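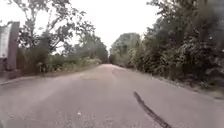 Gate end of the Grusumlow road, looking down the taught route.

**February, teach runs, Rakness base unit**

Route for this block is the straight from the gate pillar to the far trees and back. Thịnh on the remote, me on the laptop, Yi-chun walking with the stop button. Speed limited to walking pace in both directions.

Setup as in the Susthorpe notes except:

- stick deadband opened up a little, Thịnh was getting drift at center
- steering and throttle logged before the smoothing filter as well as after
- heartbeat timeout on the radio link set to 200 ms
- odometry zeroed at the pillar plinth, every run

First outbound run thrown away. Thịnh was correcting for every bump and the steering trace looks like noise. The surface is worn and uneven, so some of that is the road, but most is the operator reacting late through the video delay. Asked him to look farther ahead and leave small errors alone. Second run much smoother. Kept.

Line to hold: left of center, parallel to the curb. The curb is the only clean edge we have. On the right the asphalt meets a gravel and dirt verge with no step, and the edge detector moves around by more than I want. Konrad would like demonstrations on both sides. I would like one side that works first.

Two spots to mark in the log:

1. Long black streak on the right, running diagonally toward the gate end. Skid mark or tar in a crack, the model can't tell and I didn't settle it either. The old policy from Lục treated marks of this sort as an edge and steered off them. Thịnh drove straight across it on purpose on three of the return runs, no steering input. Tag these `cross_dark_line`.
2. Darker patch in the middle distance, a bit left of center outbound. Looks like a repair or rough asphalt. It sits near our line. Instruction to the operator: go over it, do not go around. One run has a swerve here and I have left it in with tag `bad_demo` so the filter has something to catch.

Recovery demos after the break. Yi-chun offset the unit by hand toward the verge, heading off by a few degrees, then Thịnh brought it back to the line. Logging starts only after she lets go of the handle, otherwise the wheel encoders record the push. Forgot this on the first one. Deleted.

Frame count after trimming: 3199. Target was 2000, so enough for a first training pass. Balance is poor: nearly all of it is straight driving and the recovery part is short. Weight the recovery frames up by a factor of 2 for now and see what the validation loss does.

Light was flat the whole block. Good for exposure, bad for coverage, as we have no hard tree shadows on the asphalt in this set. Needs a repeat in sun before anyone trusts the policy under the branches.

Open:

- Chiến to check the timestamp offset between the camera and the stick log. I see steering lead the image by one frame in places.
- Verge side: Konrad to decide whether we teach it at all.
- Spare battery for the remote. It dropped to one bar during the recovery runs.
- Tươi has the trimmed files. Raw logs stay on the laptop until she confirms the copy.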